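How to store slides in a bin (and whether you should bother)

Every summer somebody tells me that a shoe bin by the door will change my life. I have tried the hooks, the hanging pockets and a Tostent rack that leaned from the first evening. So take what follows as grudging advice from a person who now uses a bin and still has doubts about it.

It suits slides. It doesn't suit boots, trainers with laces or anything you'd be sad to see squashed.
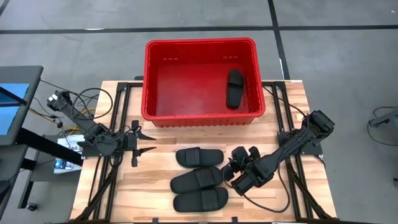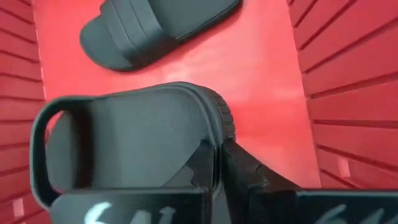

Black slides and a red bin.

1. Get every slide out first. Under the bench, behind the door, in the car. Put them on a table, where you can see them properly. People skip this and then wonder why they own three lefts.

2. Match them. With black slides this is more tedious than it sounds. Go by the strap first, then the length, then turn them over and look at the sole. If two don't agree on all of those, they aren't a pair, however much you'd like them to be.

3. Clean them. Warm water, a drop of washing-up liquid, an old nail brush for the grooves. I was sold a special footwear foam by Utora once and couldn't tell the difference. Leave them to dry overnight, out of the sun. A damp slide in a deep bin will smell by the weekend.

4. Choose a bin with stiff sides and a rim you can get your fingers under. Fabric ones sag. Colour is up to you, though dark shoes vanish in a dark bin.

5. Lay the slides flat, one at a time, all facing the same way, straps up. Start against one wall and work across. My neighbour Sointu Kallio stands hers on their heels and claims it fits more in. It does, until you take one out and the rest go over.

6. Stop at 2 layers. Any deeper and you'll be digging, and then you may as well have the heap on the floor back.

Does it last? At our house in Grestville the neat rows survived nine days in July. After that it was a jumble, but a jumble in one place — which I'll admit is an improvement.

As for labels, dividers and scented sachets, I've not found a use for any of them. If your bin needs a divider, you've probably got too many slides. Give the spare pairs away before you spend money on something to keep them apart.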